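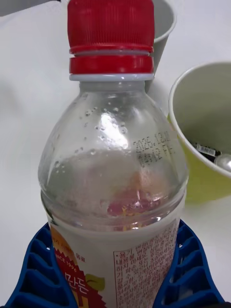

Seite 7 von 18

Getränke und Vorrat > Lagerung

Tröpfchen innen in der Schulter der PET-Flasche, Deckel noch nicht geöffnet?

Drellness
Ich lagere milchig-trübe Getränke in durchsichtigen PET-Flaschen mit rotem Schraubverschluss, stehend, im Abstellraum neben der Küche. Innen an der Schulter, oberhalb des Flüssigkeitsspiegels, sitzen viele kleine Tropfen, einzelne davon größer. Zwischen Kappe und Sicherungsring ist außerdem ein schmaler heller Spalt zu sehen. Die Flaschen kommen aus einem Karton mit 12 Stück, gekauft im Mai.
Zwei Punkte sind mir unklar:
Deuten die Tropfen auf eine undichte Flasche hin?
Ist der Spalt am Ring ein Zeichen dafür, dass schon jemand geöffnet hat?
Das aufgedruckte Datum auf der Schulter lässt sich wegen der Rundung und der Spiegelung nur teilweise lesen, die zweite Zeile gar nicht sicher.

Lieven Lambrechts
Zu den Tropfen: Im Kopfraum steht Luft, die mit Wasserdampf gesättigt ist. Wird die Wand kühler als der Inhalt, kondensiert der Dampf an der Innenseite, bevorzugt an der Schulter. Das geschieht auch bei einwandfrei verschlossenen Flaschen. Tropfen können ebenso vom Schütteln oder vom Transport stammen. Auf eine Undichtigkeit lässt sich daraus nicht schließen.
Zum Spalt: Kappe und Sicherungsring sind über dünne Stege verbunden. Die Trennlinie ist bei vielen Verschlüssen schon im Neuzustand sichtbar. Maßgeblich ist der Zustand der Stege. Kappe langsam drehen; reißen die Stege erst dabei spürbar oder hörbar, war der Verschluss intakt. Dreht die Kappe ohne Widerstand, würde ich den Inhalt verwerfen.
Dichtheit prüfen: Flasche außen abtrocknen, auf Küchenpapier legen, 12 Stunden liegen lassen. Ein Fleck unter dem Verschluss ist eindeutig. Eine trockene Unterlage schließt einen sehr kleinen Gasverlust allerdings nicht aus.
Datum: Flasche drehen und das Licht flach von der Seite einfallen lassen, dann verschwindet die Spiegelung meist. Punktmatrixdruck auf gewölbtem PET ist oft schlecht zu fotografieren.

Nokow
Bei mir dasselbe im Keller, hab die immer getrunken, nie was gewesen. Stell sie halt in den Kühlschrank.

Cuypers
Ergänzung zu Lambrechts: Ob Kühlung nötig ist, steht auf dem Etikett, das ist je nach Getränk verschieden. Trübung allein sagt nichts aus, wenn das Produkt von Haus aus trüb ist. Aufgeblähter Boden, säuerlicher Geruch oder Flocken, die sich nicht aufschütteln lassen: weg damit. Und nicht neben die Heizung stellen, auch nicht im Abstellraum.

13. Nov. 2018, 800 Aufrufe, Thema geschlossen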